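Automation at Work: What Changes for the People There
Handout for session 5

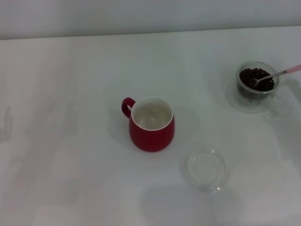 Course notes / Work and technology

Bring this with you, because I'll be talking round it and not reading it out. I've left the margins wide for scribbling.

Last time we did warehouses, and a few of you told me afterwards that it all felt a long way from any job you'd want. Fair enough! So this week we're doing coffee. A mug, a jar of beans with a spoon in it, a lid put to one side. Most of you have worked with things like these, or lived with them, and I think small jobs show the awkward bits of automation better than big ones do.

The case: Travgate

Travgate is a shared office building with a staffed coffee counter on the ground floor. When I first visited, the counter had 5 people on its rota and served 80 regulars, plus whoever wandered in from the street. The building's owners bought a robot arm system from a firm called Flirnik, and the idea was that it would take over the fetching, scooping and setting down, and leave the staff to do the rest.

I was allowed to sit in from January onwards with a notebook (and far too much caffeine). What follows comes from those visits and from the interviews, which I've kept anonymous.

What the job was before

Ask someone what they do behind a coffee counter and they'll say "I make coffee". Watch them for a morning and you get a much longer list. They open the jar, take the lid off and put it down somewhere sensible. They scoop, and judge the scoop by eye. They turn the mug so the handle faces the customer. They notice that the beans are running low, that one regular looks miserable, that the milk smells a bit off, and they carry on a conversation the whole time.

Ichikawa, whose chapter is in your reading pack, calls this "folded work": small tasks tucked inside bigger ones, so that the people doing them stop seeing them as tasks at all. I like the phrase a lot. Please use it in your essays, but do say where you got it.

Try the lid as an example. A clear glass lid lying flat on a white table is easy enough for you to deal with, as you put it there yourself and your hand remembers. A machine working from a camera has to find the edge of a see-through thing against a pale surface. The staff at Travgate were amazed by this. One of them told me she'd assumed the hard part would be the hot water, and there she was being asked about lids!

What changed once the arm came in

First, the unfolding. Before the system could do anything, somebody had to spell the job out. Flirnik's people sat with the staff and logged 548 separate steps across the drinks menu, which caused a good deal of laughter and then a bit of an argument. Two members of staff did the same drink in a different order and each thought the other was wrong. Only one order went into the machine.

Second, the tidying. Things now had set places. Mugs went here, jar there, spoon back in the jar with its handle pointing the same way each time. Some of the staff loved it. Others said they felt they were laying the table for a very fussy guest, and I must say I could see both sides.

Third, the checking. The arm did the reaching and the people did more watching, and watching is tiring in a way that doesn't show on a rota. By my last visit the log had 1,535 entries where a member of staff had stepped in. Most of them were tiny: a mug nudged along, a spoon turned round. Nobody's job description mentioned nudging, and nobody's pay did either. Keep hold of that, we'll come back to it in the seminar.

Fourth, the talk. I'd expected the staff to chat more with customers once their hands were free. On some mornings they did. On others they kept one eye on the machine and lost the thread of what people were saying to them.

A quick comparison: Pletitz

Pletitz is a staff canteen that bought the same system, and I only went there twice, so treat this lightly. The big difference was that the canteen staff were asked before the purchase. They gave the arm the early set-up shift, which they all hated, and kept the lunch rush for themselves. Same machine, quite a different mood. I don't want to make too much of two visits, but it's a useful one to argue with.

For the seminar

Pick a job you've done, paid or not, and write out ten minutes of it as steps. Go smaller than feels sensible. If you've written "make a cup of coffee" as one step, go back and have another go.

Mark the steps you'd happily hand over, and then the ones you'd be cross to lose. We'll pin them up and see where they overlap.

Have a think too about who at Travgate ought to have been paid for the unfolding. The staff knew the work, Flirnik wrote it down, and the owners bought the result.

Reading: Ichikawa, the chapter on folded work. The middle part is slow going, so skip to the hospital laundry section if you're short of time. The Travgate interview extracts are at the back of the same pack.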